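Keeping Cricket Whites, Pads and Bats Going Through a Long Junior Season
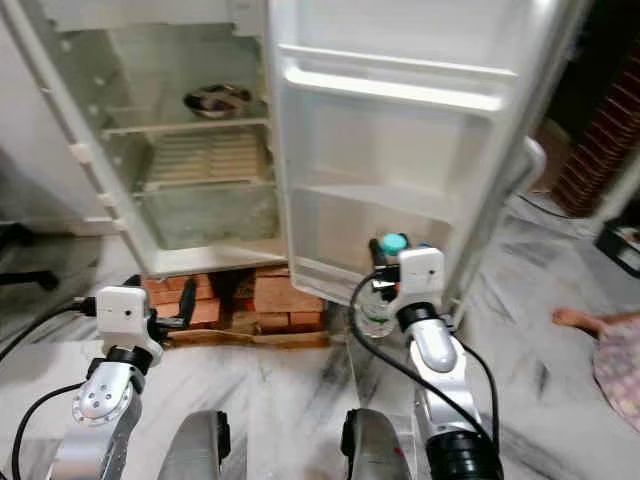 A reader in Rirnham writes that her two play for the under-elevens and under-thirteens, that grass stains beat her every summer, and could we please do a page on cricket kit before the season starts again. She adds that she has already tried boiling everything and now has a pair of trousers that would fit a teddy bear.

Well, we can certainly try, and I do feel for you over the trousers. I've had cricketers in the house for 13 summers now, first one and then three, and I have made most of the mistakes there are to make with a white shirt. What follows is what we do at home in Stemton. It isn't clever, and some of it is just what my mother did with different soap.

Grass stains

Get to them the same evening if you can. I know that is easy to say when you've driven back from an away match at Flesuvcombe with everyone hungry and somebody's boots still on the back seat, but a stain that has had a night in the bag is twice the work. Cold water first, always. Turn the trousers inside out and run the tap through the back of the knee so that the water pushes the green out the way it came in.

Then rub in a little washing-up liquid, or a bar of plain household soap if you have one by the sink, and leave it for as long as it takes to get the tea on. An old toothbrush is the best tool, used gently, working from the outside of the mark towards the middle. After that, soak the whole lot in a bucket with a biological powder. Ours goes in overnight — a cool soak, please, not a hot one — and into the machine in the morning at whatever the label says. Modern whites are nearly all polyester and they don't need boiling. As our reader has found, anything with wool or cotton in it will not forgive you.

Don't put anything near a tumble dryer or a radiator until you have held it up to the window and made sure the mark has gone. Heat sets what's left. If there's still a shadow of green, do the soap again, and then hang the trousers outside on a bright day, because sunshine takes out a surprising amount of the last of it.

I would steer clear of chlorine bleach. It turns some of the man-made fabrics a nasty custardy yellow and it's murder on coloured piping.

The red mark on the thigh

Every bowler has one, and my eldest was rather proud of his. It comes from polishing the ball, so there is dye in it as well as wax and a good deal of ordinary dirt, and water alone just slides off. Scrape off anything you can with the back of a spoon, dab on a small amount of white spirit with a clean rag (do this with the window open, and try it on an inside seam first), then wash the spirit out thoroughly by hand with soap. It must be properly rinsed and aired before it goes anywhere near a machine or dryer. You may be left with a pale pink patch. I've come to think of this as part of the uniform.

Pads and gloves

Pads want wiping, never soaking. Use a cloth wrung out in warm soapy water, then a second one with clean water, and then stand them up somewhere airy with the straps undone. Old-fashioned buckskin or canvas pads can have a bit of whitener dabbed on with a sponge once they're dry. For scuffs on the modern sort, a little bicarbonate of soda on a damp cloth does very nicely.

Gloves are the smelly ones! The insides get soaked through on a warm afternoon and then spend the week squashed at the bottom of a bag. Take them out as soon as you get home, open the fingers as far as they'll go and stuff them with newspaper, changing it before bed. Please don't put them on the boiler. The leather palms go as stiff as toast and crack along the creases, and once a palm has cracked there isn't much to be done. If the smell has really taken hold, shake a teaspoon of bicarbonate into each glove, leave it for a day and knock it out over the flower bed. Inner gloves, the thin cotton ones, cost very little and can go in with the socks.

Helmets

Take out the liner if it comes out, and hand wash it. Wipe the shell with plain soapy water and nothing stronger, as solvents can weaken it without leaving any sign. If a helmet has taken a proper knock, follow the maker's advice on replacing it. That's one place where I won't make do and mend.

Bats

A natural-faced bat likes a very thin coat of raw linseed oil on the face, edges and toe, then a rest lying flat, face up, until the next day. Thin means thin — half a teaspoon on a soft rag will do the lot. Keep it off the splice and the handle. Over-oiling is the commoner fault in our house, where the youngest treated his like a chip pan one spring and it has been heavy ever since.

After that comes the knocking in, which is tedious and which the neighbours will mention. We do it in the shed after school, in ten-minute goes with a bat mallet, beginning softly and getting a bit firmer. I was once told a bat needed 1,000 taps before it saw a ball, and by the end of one wet February I could believe we had done that many on a single edge. Round the edges off with glancing taps and leave the back of the bat alone.

If it has a clear protective sheet on the face, skip the oil there, but do still knock it in.

The bag itself

Empty it completely after every match, down to the crumbs. Turn it upside down, give it a shake, and leave it unzipped in the porch. Ours is a big wheeled Choo, and the best thing I ever did was line the bottom with a cut-up bath mat that lifts out for washing. Boots travel in a carrier bag of their own, with the mud knocked off before it gets anywhere near the whites.

A small pouch in the side pocket holds spare laces, plasters, a needle with white thread already on it, a boot spike key and two safety pins. I sewed up a split trouser seam with that needle at the tea interval last season, with the batsman still in the trousers, and he went back out and was bowled second ball.

Putting it away in September

Everything must be bone dry. Wash the whites once more even if they look clean, as the old sweat marks yellow over the winter. Fold the jumpers flat with a bit of cedar. Bats do best in a spare room or under a bed, well away from pipes and out of the garage, where the damp gets at the toe. Undo all the straps on the pads, and have the children try everything on before you store it, so that you can pass the small things on while they're still some use to another family.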